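Yiran Qian was 51 when she noticed that she could no longer close her left hand around the handle of a kettle. There was no pain. A nerve conduction study in January confirmed severe compression of the ulnar nerve at the elbow, and she was listed for surgery at the Harville hand unit.

"I had been told it was tennis elbow," she says. "The two smallest fingers were numb for most of a year. I took it for a sleeping position problem and bought a pillow."

The operation, a decompression with the nerve moved to the front of the joint, took 64 minutes under regional block. She went home the same evening with a bulky dressing and a sheet of exercises.

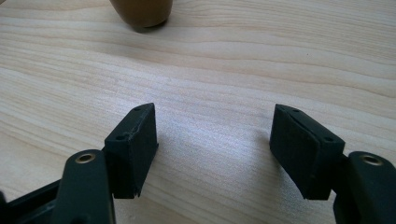 Pale grained wood, with a brown rounded object at the top.

Her therapist, Vija Adomaitis, measured grip and pinch at each visit and wrote both down. Qian kept her own record as well. By her count she did 3,480 repetitions of the nerve glide in the first stage.

"Patients want to know the date on which feeling comes back," Adomaitis says. "I can't give one. The nerve regrows slowly from the elbow, and the small muscles of the hand are the last to be reached. Some of them may not recover."

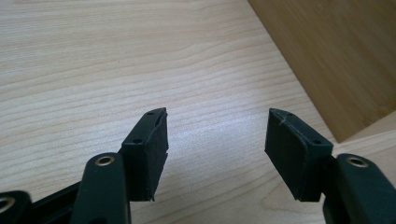 Qian works as a bookkeeper in Brutstead and went back part time after five weeks. Typing was manageable. Buttons, keys and jar lids were harder, and for those she used her right hand.

"The thumb pinch was the worst of it," she says. "I would hold a sheet of paper and it would slide out. Vija showed me how the thumb was bending at the tip to make up for the weak muscle. I hadn't seen it until then."

She paid £1,808 for further therapy once her hospital sessions ended.

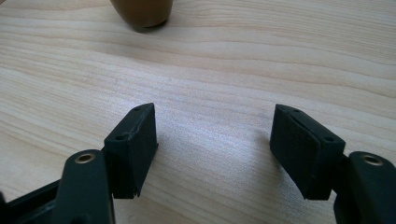 Sensation in the ring finger is now close to normal. The little finger remains dull along its outer edge, and cold weather makes it worse. She still sleeps in a soft elbow splint, which limits bending at night.

"I ask for the figures at every appointment," she says. "Grip is up. Pinch has stayed where it was since the last one, so we carry on with the putty."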